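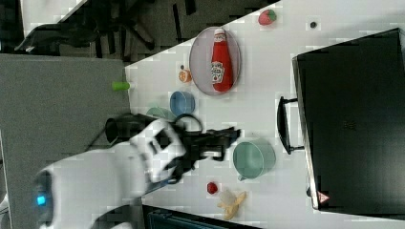 Why Does My Soup Go Cold So Fast? A Study of Bowls, Lids and Lunch

Final report, Heat and Materials project
Percy Castaño and Jhun Tolentino

1. How we got started

Our project began with a complaint. Jhun brings soup to campus nearly every day in winter, and he was convinced that the bowls in the dining hall cooled it down faster than the ones he has at home. Percy thought he was imagining it. We argued over this for most of a lunch break, and by the end of it we had a project topic, which was a relief because the proposal was due that afternoon.

The more we read, the more we liked the question. A bowl of soup loses heat in several ways at once. Some goes into the bowl itself, some goes through the bowl into the table, some radiates away, some is carried off by air moving over the surface, and a big share leaves as steam. We had both learned these as separate chapters. Seeing them all fight it out over one lunch was really fun!

2. What we wanted to find out

Our main question was how much the bowl matters compared with everything else a person can change. We looked at bowl material, bowl shape, preheating the bowl, and covering it. Jhun also wanted to test whether stirring makes a difference, so we added that near the end.

Before we measured anything we each wrote down a guess. Percy guessed that material would matter most. Jhun guessed shape. Neither of us picked the lid, and we'd like the record to show that we were both wrong.

3. Materials

We used one soup for the whole project, a thin vegetable broth with nothing floating in it. We tried lentil soup first and gave it up after two runs. Thick soup doesn't mix itself, so the probe reads one thing near the top and another near the bottom, and where you put it changes your answer. Broth is boring to eat but wonderful to measure.

The bowls were a heavy stoneware one, a thin porcelain one, a stainless steel one with a single wall, and a wide shallow pasta bowl in the same stoneware as the first. Having two shapes in one material was Percy's idea and it turned out to be the most useful choice we made. We used a kitchen probe thermometer and checked it in ice water before every session. All the lids were small plates turned upside down.

4. Method

Each run went like this. We heated the broth in a pot, poured the same weight into the bowl on a kitchen scale, put the probe in the middle at half depth, and started the timer when the reading fell to 62 degrees Celsius. Starting from a set temperature instead of from the moment of pouring meant that small differences in the pot didn't spoil the comparison. For the preheating test we did it the other way and started at the pour, as the first drop into the cold bowl was exactly what we wanted to see.

We stopped each run after 14 minutes. That is how long Jhun takes to eat a bowl of soup if he is also talking, and we decided it was a fair definition of lunch.

We kept the window shut and stayed away from the table during runs. In an early session one of us was walking back and forth past the bowl, and the cooling curve had a wobble in it that we couldn't explain until we did it again on purpose. Moving air matters a lot when the soup is open to the room.

5. Results

The lid won easily. Every covered bowl stayed warmer than every uncovered bowl, whatever it was made of. We had expected the lid to help, but we had not expected a cheap plate on the worst bowl to beat the best bowl with nothing on it. When we lifted the plates at the end they were dripping on the inside. That water had carried heat up with it, given it to the plate, and in many cases fallen straight back into the soup.

Shape came second. The wide stoneware bowl cooled much faster than the deep one, with the same amount of broth in both. There is more surface for steam to leave from, and the layer of soup is thinner too. So Jhun gets some credit here, and he has mentioned it often.

Material was the surprising one. Among the uncovered deep bowls, the differences during the timed part were small enough that two repeats of the same bowl could overlap with a different bowl. The steel bowl was a little quicker to cool, and it was also unpleasant to hold. Where material really showed up was in the first moments after pouring. The heavy stoneware took a big gulp of heat from the broth and the steel took hardly any.

That led us to preheating. We filled the stoneware bowl with hot tap water, let it sit, emptied it, dried it, and poured the broth. The first drop shrank to the point where stoneware looked like the best bowl of the lot, as it then acts as a store of heat sitting around your lunch.

Stirring made the soup cool faster, as you would expect. We only did two runs of it, so we don't want to claim more than that.

6. Back to the dining hall

So was Jhun right? We think so! The dining hall bowls are wide, shallow and thick, and they are stacked in a cold spot near the door. His bowl at home is deep and comes out of a cupboard above the stove. He had blamed the material, though, and the material was the least of it.

7. Problems and things we would change

Our thermometer updates slowly, so the early part of the preheating curves is rougher than we would like. We would borrow a faster probe next time. We also never measured the humidity of the room, and in December, with the heating on, the air was probably very dry, which helps steam get away. It would be great to repeat a few runs in a damp month.

The table is another gap. We set every bowl on the same folded towel to keep things fair, but people don't eat soup off a towel. We ran out of time before we could compare it with a bare surface.

Lastly, we poured by hand, and Percy pours faster than Jhun. The runs are marked P or J in the data table so anyone can check whether it mattered. We looked and couldn't see a pattern.

8. Who did what

Percy built the spreadsheet, drew the curves and wrote sections 3 to 5. Jhun did most of the cooking, ran the lid and preheating tests and wrote the rest. We both washed a great many bowls. The leftover broth went into rice.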